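Sorting loose wires into baskets: data card

Version notes: second release, September. Prepared by Relu Ghiță for the Plovness collection.

Summary

This set covers one household job: getting loose wires and thin cables off a surface and into the right basket. It was put together for people working on tidying tasks who have found that soft, tangly items are poorly covered elsewhere. There are 1672 clips in the folder. Of these, 1664 are indexed and ready to use, and the rest are kept for reference only (see Known problems).

The items are ordinary ones from the back of a drawer or the bottom of a toolbox: hookup wire, light-gauge cable offcuts, short leads. No plugs, power boards or chargers are included in this release.

The room

All clips come from the same spot. The walls around the work area are covered with decorative panels in dark teal with gold and pale pink artwork. We kept the panels up for the whole release so that the background has some colour and pattern to it, the way a living room or study would. If you are training anything that relies on a plain background, crop first.

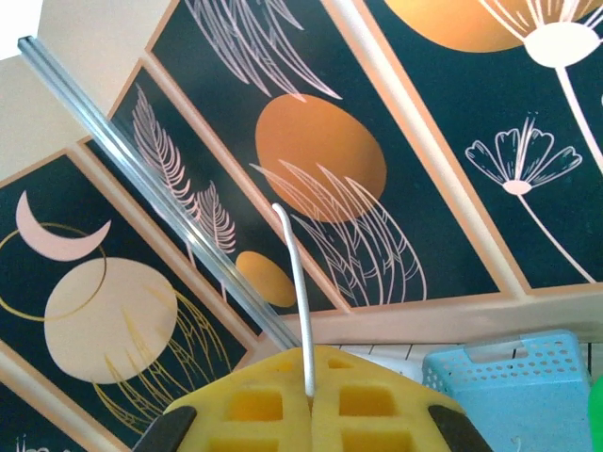
Lighting was left at its normal setting for the room. We did not colour-correct the footage. Whites come out a little warm in the morning clips and cooler after 4 pm, and the difference is recorded in the light column of the index.

The items

Wires are listed by colour as judged by eye at the time of labelling. The colour names in use are white, yellow, brown, purple, grey and dark. "Dark" takes in black, navy and anything else the labeller couldn't settle on. Please don't treat it as a single colour.

Each wire is also given a shape at the start of the clip:

coil: wound on itself, holds a rough circle
hook: mostly straight with a bend at one end
loose: no particular shape
tangle: two or more wires caught together

A single wire can go from coil to loose during a clip. The shape column records the start only. If you need the end shape you will have to label it yourself, and we would be glad to have the results back.

The baskets

Plastic baskets are used throughout. They are the kind sold for pantry shelves and bathroom cupboards. Positions can change between sessions, so go by the basket field and not by left or right. The names in the index are white, blue and green.

The white one is perforated. Thin wire ends can poke through the holes, and this counts as inside so long as most of the length is in the basket. The blue one has a label slot on the rim, which was useful when we were checking clips at small sizes. The green one is often partly hidden from the overhead view.
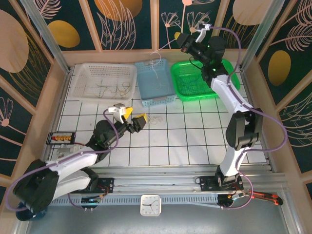 Figure 2. Yellow and brown wires in the white basket, with the blue and green baskets beside it and a small coil of thin white wire on the tiles.

The floor of the work area is white tile with black grid lines. Thin white wire is hard to pick out against it at low resolution. We'd suggest keeping the full-size files for any clip where the colour field reads white.

Sorting rules

The rule for each clip is given in the task column as a short sentence, for example "put the white wire in the blue basket". Rules were written by hand and the wording varies. There are 74 distinct sentences. Some mean the same thing and we have not merged them.

A clip is marked complete when the named wire is in the named basket and has been let go of. It is marked partial if the wire is hanging over the rim with more than half its length outside. Everything else is marked incomplete. Tangles are marked on the wire named in the task; if a second wire came along with it, look for a y in the extra column.

Files

clips/ video files, one folder per session
stills/ single frames pulled from the clips, for browsing
index.csv one row per indexed clip
tasks.txt the task sentences, one per line
notes.txt labeller remarks, unedited

Columns in index.csv are clip, session, light, colour, shape, basket, task, result and extra. Empty cells mean not recorded. They do not mean no.

Known problems

The clips outside the index have either a missing opening or a task sentence that doesn't match what was laid out. They sit in clips/unindexed.

Yellow and brown wires were confused in part of the first release. Those rows have been relabelled, but the stills folder still uses the old file names in places. The index is correct where the two disagree.

Two labellers had different ideas of what counts as a tangle. One marked any crossing wires, the other only wires that would lift together. Notes.txt shows initials for each row if you want to separate them.

Basket rims hide the bottom of the basket from low angles. For result checking, use the higher view.

Changes since the first release

Added the extra column.
Split "coil" and "hook", formerly both "bent".
Corrected yellow and brown labels as described above.
Renamed the grey basket entries to white after checking the footage.

Use and contact

Free to use for research and teaching with credit to the Plovness collection. Please don't repackage the clips without the index. Corrections can be sent to Relu Ghiță with the clip number and the column concerned, and they will go into the next release.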